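# About Losus

Losus packs and sorts small goods for other companies: cups, cans, jars, sample kits, refill packs. We started with five people and one long table. Today we ship for 20 customers, and most of the handling that used to be done by hand is shared with robot arms.

## What changed on the floor

The first pair of arms went to the Koltura line in October. Before that, a shift there meant lifting and setting down the same item for hours, and sore wrists were common. The arms took over the lifting. The people on that line now set up the stations, check what comes off them and decide what to do when an item doesn't fit the plan.

The change wasn't free of trouble. Some of our packers didn't want to work next to a machine, and two moved to receiving. Training took longer than we had planned, and pay for the new station jobs was settled only after the arms were already running. On the Plonis line we agreed on pay first.

## How we work now

Each new item is tried on a test table before it goes to a line. An operator marks the positions, runs the pick and the placement 100 times, and writes down every miss. Packers can stop any station at any time and don't need to ask.

The Srisuk building has a break room, a training bench and test tables. Customers are welcome to come by and bring their own items to try.

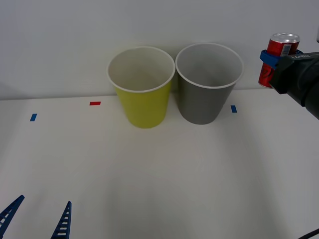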